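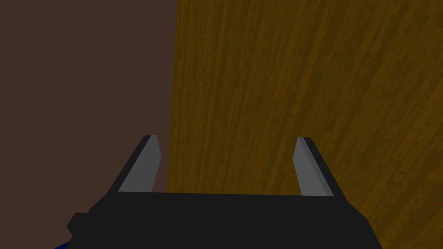

My gym membership renewed itself again. I emailed Fedemik to cancel in September, and they answered with a form, which asks for a form. The stated processing time is 30 days, and the notice period is 28, so I renew while I wait. By now there's a wide open gap, like the one between those two black fingers, and my money falls straight through it.

$330 so far. I have been inside twice, once to ask about parking.

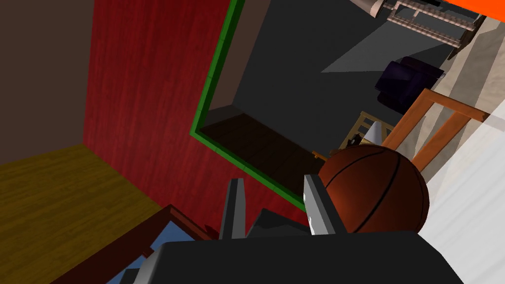
Deok-su Koo replies that I should just cancel the card. I did. They wrote to congratulate me on my new card.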